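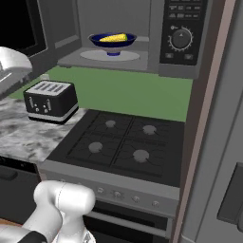

Corn in the footed bowl, microwave door open.

June 2021, sewing room notebook

Back at the big table after a week of doing nothing but hemming. I want to get the Costska trials written down while I still remember which swatch was which, because last time I left it too long and ended up with a pile of squares and a pencil note that said "the good one." Ah-rin, if you're reading this before you cut anything, please skip ahead to the part about the cream.

So, the question was whether to prewash the Costska cottons for the Grenis quilt or go straight from the bolt. The Grenis is all half-square triangles with a narrow sashing, and a little shrinkage in the wrong place will show up in every row. I cut a square 8 inches on a side from each of the colors, marked the lengthwise grain with a stitch of white thread in one corner (chalk washes out, I have learned this more than once), and put the whole lot through a warm wash and a medium dryer.

The blues came out lovely. The navy lost a hair under an eighth of an inch along the length and hardly anything across, and it softened up in a way I really like — it had a papery finish on the bolt and now it feels like something you'd want on your bed. The mid blue did the same. The mustard shrank a bit more, closer to three sixteenths on the length, and came out with a crease down the old bolt fold that I couldn't press away with steam. I tried it again with a damp cloth over the top and a good long press, and I can still see the line when I hold it to the window. If we use the mustard we should cut on either side of the fold and put the middle strip in the scrap bin.

The cream is the one that worries me. It went in with a piece of the rust and came out with a pink cast along one edge. I had a color catcher in there and it was quite pink too, so it did its job up to a point. I washed the rust by itself twice after that. The first water was pink, the second was nearly clear, and a scrap of white muslin pressed against the damp fabric picked up nothing that I could see. My feeling is that the rust is fine once it has had two washes, but I would not put it next to the cream without them. Please don't cut the cream until I've done the full length of rust and run one more test.

Thread next. I've been piecing with the Tawhiri 80 weight because I had a cone of it open, and it does make a beautifully flat seam. It also breaks on me if I go above medium speed with the old needle in, so I changed to a finer needle and loosened the top tension a little at a time until the stitches looked even on both sides. After that I sewed a whole strip set without a break. I'm keeping a bobbin wound with the heavier gray for the sashing seams, where there are more layers meeting and I don't quite trust the fine stuff. Ah-rin prefers the heavier thread all the way through and she may well be right, but I'd like to finish one block each way and compare them after pressing.

Blocks so far: 2, both from the navy and the mid blue. The first finished a thread too small and I traced that to the seam guide, which had been knocked when I cleaned out the lint. I taped it back down and checked it against the ruler with a scrap. The second block is right on. I'm not going to unpick the first one, it can go in the middle where the sashing will ease it in.

Pressing: I started out pressing everything to the dark side, like always, and the points got so bulky where eight seams meet that the foot climbed over them. Opened the seams on the second block and it lies much flatter. It takes longer and I burned the same fingertip both times, but I think we should do the whole quilt that way. There is a wooden clapper on the shelf behind the batting that helps a lot, just hold it down until the fabric has cooled.

The layout calls for 79 more blocks, so we have plenty of time to change our minds about any of this. I'd be happy with a handful a week and the top together sometime in August.

Batting: we still haven't settled it. I have enough of the Javeo cotton blend left over to do a small test sandwich, and I'd like to quilt one straight-line and one with a loose wave before we buy a big piece. The last time we used it, it was a little stiff until the first wash and then it was very nice.

Still to do
Wash the full length of rust, alone, two times
Retest rust against a cream scrap, leave damp overnight
Trim block one and pin it to the design wall
Wind more gray bobbins
Find the good seam ripper (the one with the blue handle, last seen near the iron)
Ask Ah-rin how wide she wants the binding, and whether she would mind if it were the mustard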